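2/10/20

Rain all day, the sideways sort, and I have been in my dressing gown for most of it. I did mean to go down to the allotment and pull the last of the beetroot, but I got as far as the back door, looked at the sky and put the kettle on.

So, the choir. Piyumi rang before breakfast (before mine anyway, she'd been up for hours) to say we have lost the hall at Okarthorpe until at least December, and would I mind ever so much if we carried on singing over the computer. I said of course I didn't mind, and then I stood in the kitchen and minded quite a lot. I love those people but I don't love hearing my own alto coming back at me through a laptop with everyone else on mute. Last week Obaidul forgot to mute himself and we all got his tenor line plus his dog plus somebody delivering a parcel, and it was the nicest rehearsal we've had since spring!

We are doing the Skukholm carols again. I've got my old copy out, with all the pencil marks from when Nazma sat next to me and wrote rude things over the rests. 29 pages and I still can't get the jump on page 4. I had a go at it in the bath, which helps with the high bit, and the man next door had his radio turned up by the time I got out, so I'll take that as a review.

Orysia wants us each to record our part on our own and send it in, and she'll stitch them together. I've done two goes so far. In the first you can hear the fridge. In the second I am perfectly in tune until the last verse and then I sneeze. She says to hang a duvet over the clothes horse and sing into that, so tomorrow I'm going to be stood in the spare room facing a duvet and singing about shepherds. What a year.

Walked to the postbox in the one dry ten minutes, and the chestnut on the corner of Brerkau Road has gone completely yellow down one side and is still green on the other. Posted Gayan's birthday card, late again. Came back, made leek and potato soup, far too much of it, and froze the rest in the margarine tubs. I shall find them in the spring and think they're margarine.
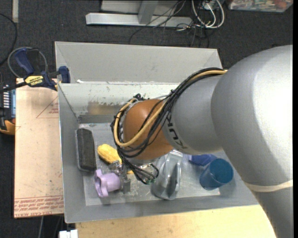 My headphones have given up on the left side, so all afternoon I've had half a choir in one ear. I emptied the whole cable drawer on to the bed looking for the old pair and it was hopeless, everything plaited round everything else, phone chargers from phones I haven't owned in years. What I want is whoever tidied the cables on that big KUKA arm, with the little black ties keeping the bundle together, to come round and do my drawer. Even there it all goes off in loops further along, mind you, so perhaps it's just what cables do. Found the old pair in the end, in my coat pocket. They work, if I don't turn my head.

Sang through the alto line once more after tea and it was a bit better. Piyumi has sent round the link for tomorrow and I have written it on the back of the gas bill, so I must not file the gas bill. Bed now, with the Kanagaratnam book. I'm on page 406 and I still don't know who the uncle is.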